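Speaker notes: "Does folding matter?"
Urnbridge Library evening series, Sunday slot, 16 minutes plus questions

Start without the greeting. Ask who has a drawer at home that won't close. Wait for hands.

I've been asked to speak in favor of folding. I said I would speak about folding, and Gonzalo Echevarría, who books these evenings, let the difference go by. So let me be plain about where I stand. I fold my clothes. I have done it most of my life, and I doubt most of what I've been told about why.

The claims come in a pile. Folded clothes last longer. Folded clothes take up less room. People who fold in the morning have better days. That last one I got from a Nundska leaflet, the one that came with the drawer dividers, and it gave a figure of 1000 happier mornings. Who counted? Happier than which other mornings? (Pause here. If they laugh, fine, if not, keep going.)

First picture goes up now.

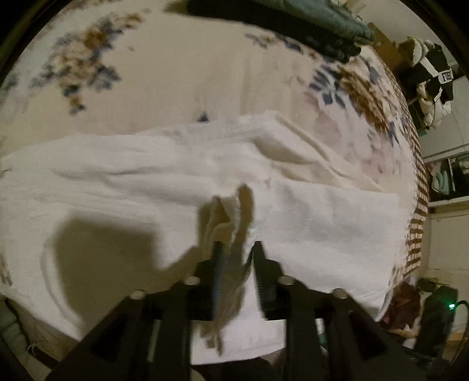
The bed is the worst folding surface in the house, and almost every guide tells you to use it. It's soft and it gives under your hand. The guides say "smooth the garment flat" as if that were one motion. Look at the long shallow wrinkles running across the left side of this white one, and the heavier crease with them. You can press those all you like, but the mattress sinks and the cloth goes down with it. Try the same garment on a kitchen table and compare. I did, with a white shirt of my own, and the table won by a mile.

Second complaint, hems. The method says edge to edge. Which edge? A hem that has been through the wash a few dozen times is no longer straight, and if you line up the hems the shoulders go off. If you line up the shoulders, the hems go off. Grímur Vigfúsdóttir taught the folding class at Nudodham that I took, and when I asked her about this she said to pick the edge that shows. I thought that was a dodge at the time. I still think it's a dodge, but I do it.

Skip this next bit if we started late.

I kept a notebook on one drawer for two years, 731 days because one was a leap year. Shirts folded in thirds, shirts rolled, shirts dropped in. I wrote down which ones I had to iron before wearing. Rolled did a little better than thirds for T-shirts. For anything with a collar, rolling was a waste of time. Dropped in was bad, but less bad than I'd been promised. It's one drawer and one person, so please don't quote me to your families.

Change picture.
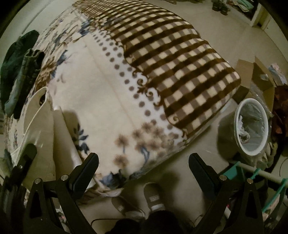
Now, sorting before folding. The Zamani planner people want everything in categories before you touch a single sleeve: tops here, pants there, "items of feeling" in a third place. I've tried it in June with the summer things and again with the winter coats. You end up moving each piece twice. I'd sooner pick up what's nearest, fold it, and put it on the right pile when I've got it in my hands. I know there are people in this room who will argue. Let them, there's time at the end.

One thing I will grant. Pants are worth doing properly. Fold them lengthwise, seat tucked in, waistband at one end, and they stay put in the drawer in a way that shirts won't. Heavy cloth holds a fold because it's heavy. I don't think there's any more to it than that, whatever the books say about respect for the garment.

(Water. Check the clock.)

Fitted sheets. Somebody will ask, so get in first. I've watched the corner-into-corner trick done slowly, twice, by people who are good at it. What they had at the end was a lump with one tidy side. Turn it tidy side up and close the cupboard — that's my full advice on fitted sheets.

Then questions. Gonzalo has the second microphone. If the collar question comes up, bring out the blue shirt from the bag and do it on the lectern.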